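Household robot

A household robot is a machine that does chores in the home with some degree of independence. The term covers single-purpose devices such as robot vacuums and lawn mowers, which are sold widely, and general-purpose machines with arms and hands, which are mostly found in laboratories and pilot programs. Whether the second group can yet do ordinary chores, and the related light work of shops and small factories, is a matter of dispute among developers and buyers.

Background

Labor-saving machines for the home are much older than robots. Patents for hand-cranked washing machines were being granted in England by 1790, and the dishwasher, the dryer and the bread machine each took over one task by moving it into a closed box. None of these machines has to find, pick up or recognize anything. The person loads the box and empties it.

Robot vacuums entered the mass market in the early 2000s. They work because floors are flat and the task forgives mistakes. A missed patch of carpet can be cleaned on the next pass. The same is true of mowers and pool cleaners.

Chores as a technical problem

Most remaining chores involve handling objects. Folding a shirt, clearing a table or putting away groceries requires a machine to deal with items it has not met before, in places that change from day to day. Soft goods are a special difficulty. A towel has no fixed shape, and a grip that works on one fold may fail on the next.

Shop-floor chores are somewhat easier. Bins stay where they are put, lighting is steady and the range of parts is known. Even so, tasks such as bagging loose items, untangling cords and threading cables are still done by hand in many plants that have used welding and painting robots for decades.

Teaching by demonstration

Many current systems learn from examples given by people. In one common method, called teleoperation, a person moves their own arms and hands and the robot copies them. The person may hold a pair of controllers, wear sensor gloves or use a virtual-reality headset that tracks the bare hands. Cameras near the robot's wrist record what the hand is facing, and the recording is matched with the movements of the joints. A learning program is then trained on many such recordings. 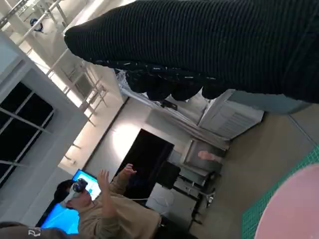

Robot hands used for this work differ in shape and covering. Two-finger grippers are cheap and strong but cannot turn an object within the grasp. Hands with several fingers can, at the cost of more motors and more repairs. Some laboratories put a fabric or rubber glove over the fingers to improve grip and keep dust out of the joints. Gloves wear through and must be replaced, and a thick one can dull any touch sensors underneath.

Demonstrations are slow to collect. The Skallia project, which studied table clearing and laundry, gathered 1000 recordings of a single folding task before its robot could finish the job without help. Operators also tire, and recordings made late in a shift tend to be less careful.

Current performance

Results depend heavily on how a test is set up. In trials run by the robot maker Vedari, its two-armed machine placed cups and plates in a rack correctly in 90 percent of attempts when the kitchen was the one used in training. In a second kitchen, with different dishes and a deeper sink, the rate fell to 40 percent. The company gave no figure for glassware.

Speed is a further limit. Videos of household robots are often shown faster than real time, and a task that takes a person a minute may take a robot several. For work done while the owner is out, this may matter little. On a shop floor it usually decides whether the machine is bought.

A pilot at a packing shop in Bradham used robots from Haworth to fold cartons and sort returned clothing. The cartons were handled well enough that the machines were kept on for that job. Sorting was given back to staff, mainly because items with straps or open zippers snagged on one another.

Remote operation in the home

Some developers propose selling robots before they are fully independent, with a remote operator taking over when the machine gets stuck. Supporters say this gives buyers a useful product and supplies further training data. Critics point to privacy, as the operator may see inside the home, and to the cost of paying people to stand by. Proposed safeguards include blurring faces, blocking off certain rooms and requiring the owner to approve each session.

Safety

A robot strong enough to lift a full laundry basket can injure a person. Designers limit the force of the arms, pad the outer surfaces and program the machine to stop on contact. Stopping is not always safe for a robot on two legs, which may fall when power is cut, and several makers of home machines use a wheeled base for this reason.

See also

Domestic technology
Mobile manipulator
Robot vacuum
Teleoperation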